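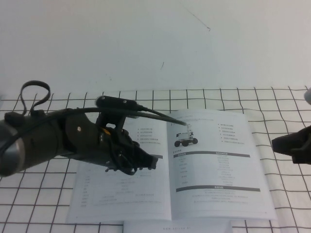
March 31, 2022

Route notes, Jelar to Plorkolow, third version. I think we've got it this time!

Spent the whole morning on the valley section and it has come together beautifully. The old plan had people leaving Jelar after breakfast, driving straight past the castle at Kolero and only stopping for lunch on the far side. Madness. The castle opens early, the coach parties don't get there until late morning, and the walk up through the beech wood is the best bit of the whole day (I did it twice last August and would happily go again tomorrow).

So, new order: castle first, then the river road, then lunch at Matić. Matić is the little place by the bridge with the stove in the middle of the room -- bean soup, smoked trout, plum cake if you get there before the locals do. They only take cash. Soup was 35 last time, must ring and check.

Driving time Jelar to Kolero still needs a proper test. I made it 3 hours with one stop, the map says less, and the map has clearly never been stuck behind a hay cart. Leave it at 3 for now.

The pass: 3000 metres at the top, and snow hangs about in the cuttings well into spring. Want a line in the guide about chains and another about filling up in Kolero, as the pump at the summit hut was shut both times I went over. Has anyone been up since the new year? Scribble it in the margin here if so.

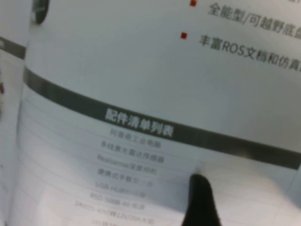 Open booklet, text in Chinese.

Plorkolow end is thinner. I have 4 guesthouses on the list and have slept in one of them, lovely, creaky, enormous eiderdowns. The others need a visit before we print anything. Also want the evening walk along the town walls in, with the gate you can climb, and the bakery under it that does the poppy seed rolls -- oh, those rolls!

Still to do: bus times for people without a car, redraw the river road map, ring Matić.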